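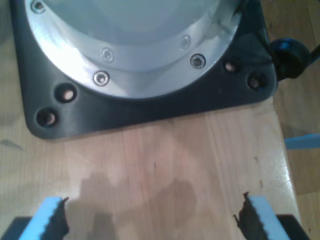

My uncle Benjie called me on a Tuesday night to say he was finally getting rid of the scooter, and did I want it before he put it up for sale. I said yes before he finished the sentence. I had no money set aside, no space in the garage and no real plan, but I learned to ride on that thing when I was a teenager and I wasn't about to let some stranger drive off with it.

So I am now the owner of an old Furkow step-through, the small one with the round headlight and the leg shield that rattles over every bump. It had been sitting under a tarp at his place in Vavstead for 31 months (he keeps a notebook, so I trust him on that). The seat had split along the seam and the front tire was flat, but the paint is still that lovely cream color and the chrome around the speedometer cleaned up better than I dared to hope.

Getting it home was half the adventure. Genalyn Agbayani from my old office lent me her trailer, and we spent a good part of the morning arguing about how to strap it down. I wanted the straps on the handlebars, she wanted them lower on the forks, and she was right, as she usually is about anything with wheels. We stopped twice on the highway to check. Then we stopped a third time for noodles, and I'm not sorry.

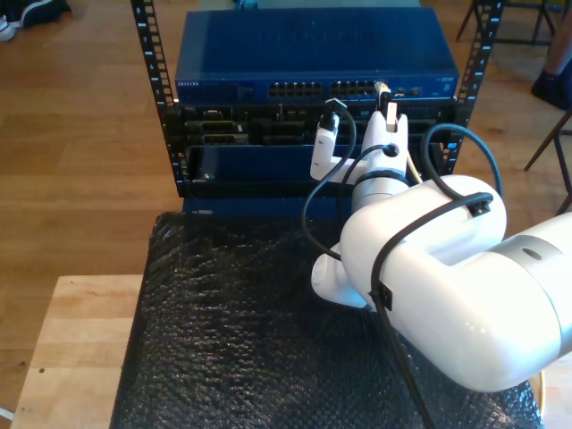 The first job was the fuel. Whatever was in that tank had gone dark and smelled like old varnish, and I drained it into a can and took it to the county drop-off. Then I pulled the carburetor, which I had never done by myself before. My uncle stayed on speakerphone the whole time, telling me to slow down and lay the parts out in the order they came off. I put everything on a baking sheet lined with a dish towel. The pilot jet was completely blocked, and I must have soaked it and poked at it for an entire evening before I could see daylight through it!

After that came a new battery, a new plug, fresh oil and a pair of Lagman tires. I went back and forth on the tires for days. The shop on the corner had a cheaper set, but Senga Baird, who rides the same model to work all year long, told me she'd tried those and hated them in the rain, so I paid the extra. All told I've spent $486 so far, and that includes the seat cover, which I stretched over the foam myself with a staple gun and a lot of muttering. One corner is a little wrinkled. I've decided I can live with it.

It started on the fourth kick. I yelled so loud that the dog went under the porch and wouldn't come out until supper.

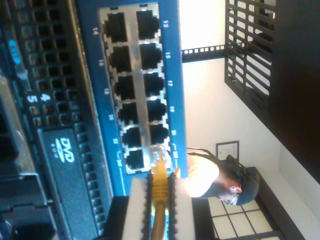

The brakes still need work. The rear drum squeals when it's cold, and the front lever pulls in farther than I'd like, so for now I only go up to the mailbox and back, or to the bakery if the streets are quiet. I've ordered shoes and a cable from Brullow and they say two weeks, though their last two weeks turned into 4. I'd also like to replace the mirrors, which are both from some other bike entirely and make everything behind me look like it's leaning.

A few of you asked in the comments whether I'd think about swapping in a bigger engine. No, I don't think so. It does 31 miles an hour on the flat with me sitting up straight and my lunch in the basket, and I can't think of anywhere I need to be faster than that. Rosalinda Pascual wrote in to say hers is still on the original engine and she's ridden it to the coast and back, so there's hope for mine yet.

My uncle is coming up in January and he wants a turn on it. I've told him he has to bring his own helmet, and the spare key he swears is in a coffee can somewhere.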